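Pouring bench, morning check before recording – filled in by me, 10/10/2019, Castley room. Kayode Akande has the evening copy. I've gone on a bit in the comments again, sorry, but the tick boxes on their own never tell the next person very much!

Task on the sheet: cup and bowl, two arms, learning set "Puvholm".

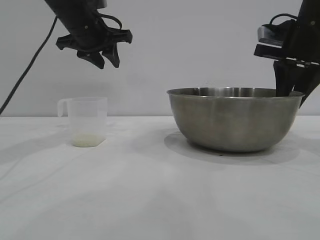
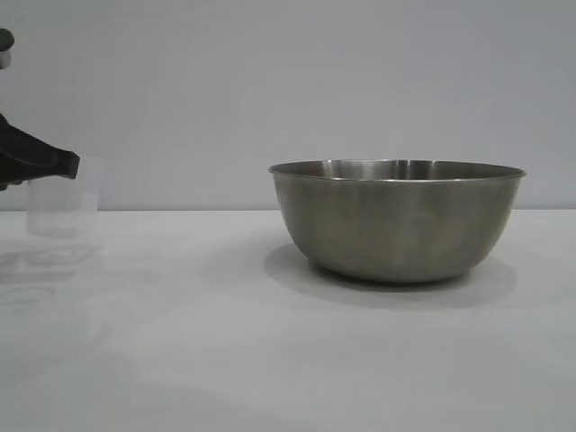

Bench checklist, issue 5 – page 5

## Before power

- [x] **Stop button pressed and released, both arms drop out.** Fine on both. I do this one twice because the first press of the day always feels stiff to me.
- [x] **Cables clear of the joints.** The loops over the wrists are the ones I look at hardest. I moved both arms by hand through the full pour and nothing snagged. Left arm's long cable could do with another clip up high – I've put it on the list.
- [x] **Finger screws tight.** Quarter turn on one of the right-hand ones, the rest hadn't budged.
- [ ] **Drip tray under the power supply.** Not there. Eduardo Cardoso borrowed it for the Trarero bench and I'd like it back, please, before anybody pours anything bigger than a splash.

## Table and props

- [x] **Tabletop wiped and dried.** Wiped with the blue cloth, then the dry one. Please don't use the lemon spray, it leaves a film and the bowl skates on it.
- [x] **Nothing on the table but the props.** Pens, mugs, phones, all on the shelf by the door.
- [x] **Bowl checked for dents and sharp spots on the rim.** Ran a gloved finger right round. It's a lovely big steel thing and it takes knocks well, but it does throw light about, so if you change the lamps at all, tell whoever is sorting the recordings.
- [x] **Cup checked for cracks.** Held it up to the window and flexed it a little. Clear plastic is a pain to inspect (and a pain for the model to find against a pale wall, which is half the point of having it in the set), so take your time over this one.
- [x] **Liquid is the agreed mix, small amount only.** Keep it shallow, well under halfway. Jug goes back in the cupboard with the lid on before you start the arms.

## With the arms live

- [x] **Slow run with an empty cup first.** Went through cleanly. I know it's dull when you're itching to get going, but do it every time.
- [x] **Fingers don't press on the bottom of the bowl.** Sheet of paper under the tip at the lowest point, and it should slide out. It did.
- [x] **Grip force at the low setting for plastic.** Set to 115 on the slider. Anything higher and the sides start to bow in, and then you get a surprise squirt.
- [ ] **Second person within reach of the stop.** Left open until Kayode got in, so no recordings before then. I'd much sooner lose an hour than tick this one on my own.

## Recording

- [x] **Disk space.** Plenty for today. The target for this set is 300 good pours by the end of November and I think we'll get there.
- [x] **Start positions varied.** Shift the cup and the bowl a bit between runs, nearer, further, handle turned another way. If they're in the same spot every time, all the model learns is that spot.
- [x] **Spills and fumbles kept and labelled.** Please, please don't delete these! Mark them as failed and carry on. Abubakar (the older set, for anyone new) had every fumble thrown out, and the model we trained on it had no clue what to do once a cup started slipping.
- [ ] **Operator name typed in full.** Three of us have been signing as "K" or "E" or nothing at all. I've fixed what I could from memory but some are still blank.

## Shutting down

- [ ] Arms parked, power off at the wall
- [ ] Cup and bowl washed, dried, back in the crate
- [ ] Cloths hung up, not left in the sink
- [ ] Evening copy signed

Kayode, those last four are yours. Spare finger pads are in the top drawer under the tape – the left one looks all right to me but have a look when you swap over, and write down whatever you decide.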